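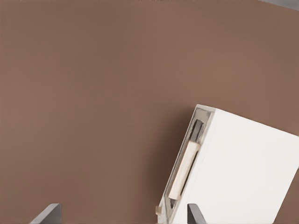
I went back to the robotics club in March mostly to be talked out of my doubts. It half worked.

Inês Seixas runs the simulation side, and she is a good teacher, so none of what follows is aimed at her. The students spend nearly all their time in a simulated room with a brown surface, a white boxy thing with a handle, and a two-fingered gripper that is supposed to do something useful with it. They call the task Clukalar, after a joke I wasn't there for. A run gets scored, the score goes on a chart, and the chart goes up and everyone is pleased.

My trouble is with the chart. The team had logged 2,579 runs when I visited, and a kid showed me a stretch of 100 in a row marked as successes. Great. Then I asked what counts as a success, and got two answers from two people sitting next to each other. One said the handle has to move. The other said the gripper has to be touching it at the end. Those are very different robots!

There's also the money. The club wants $800 for a secondhand Teneck arm so they can try all this on a real desk. I'd vote for it, if I had a vote – but I'd like them to write down beforehand how badly they expect it to go. Simulated surfaces are awfully polite. Real drawers stick.

Inês thinks I'm being sour, and that the students learn plenty by tuning things on a screen. Some of them do. I watched one girl spend the whole session changing how far apart the fingers start, with notes on each try, and I'd hire her tomorrow.

They're entering the Itirby meet with it anyway. Doležal has promised to judge the simulation round, and he reads logs, so I expect the definition question will come up again without me.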